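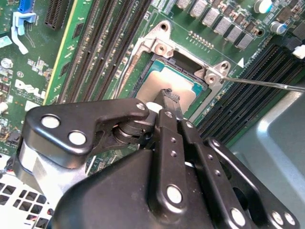

Romness Small Ads

README and data card
Last edited 2026-03-26

Romness is a collection of 496 classified adverts for second-hand desktop computers, typed out from the back pages of the Urnora free paper. It was put together for people who study everyday language, especially the sort used when somebody wants a thing out of the spare room by teatime. It will not help you price a computer.

What is in the folder

adverts.csv: one advert per row, spelling left as printed
terms.csv: names for computer parts, with the advert each came from
notes.txt: decisions, regrets, and a long passage on the word "tower"

The columns in adverts.csv are id, text, price_asked, condition_claimed and collection_only. Prices are stored as text, as "offers" and "swap for bike" would not go into a number column however firmly they were pushed.

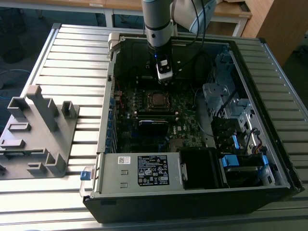 Desktop tower on its side, panel off, CPU socket exposed.

How the adverts were typed

Every advert was typed twice from the printed page and the two copies compared. Where they disagreed, the page was consulted again. Where the page was smudged, the doubtful word is in square brackets. Phone numbers and street names have been replaced with PHONE and STREET. A dog's name has been kept.

The condition_claimed column records what the seller said, and takes one of 9 values. "Good" and "good for age" are separate values. Sellers plainly meant different things by them, and the second is usually cheaper.

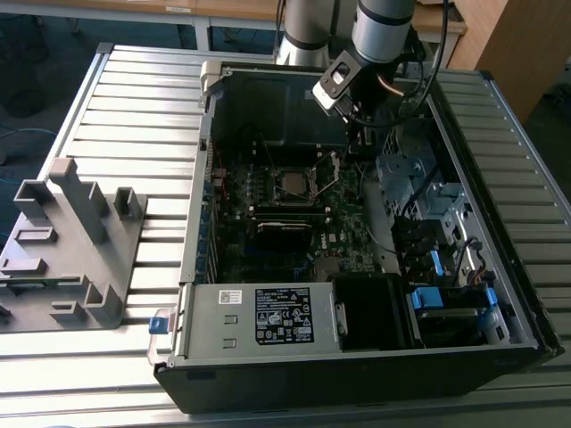
Naming is the interesting part of the collection and also the untidy part. Sellers will write "tower", "base unit", "hard drive" and "the computer bit" for the same object, sometimes in the same advert. Inside the case things get worse. The large black plastic air shroud above the socket goes by "shroud" in one advert, "duct" in another, and "plastic cover thing (not needed??)" in a third. All are in terms.csv under air_shroud, with the question marks preserved. "Hard drive" meaning the whole machine is tagged whole_unit and has not been corrected, although it was tempting.

Known problems

- Adverts from August are thin. The paper printed fewer pages that month and filled one of them with marrows.
- Some adverts ran for weeks with the price dropping. Each version is its own row, so do not treat rows as sellers.
- The Dewulf tagger splits "base unit" into 2 words and then sulks. The Tesow one copes, but reads "ono" as a surname.
- Sarcasm is not marked. "Lightning fast" may be sincere in 3 places.

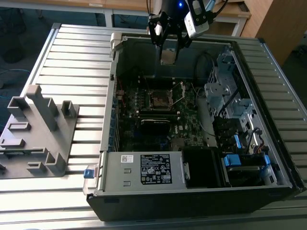
Use and credit

Free for teaching and research. Please name the collection as Romness Small Ads and say which version you used, including if you changed the spelling. Corrections are welcome when they quote the row id. Requests to buy the computers cannot be passed on.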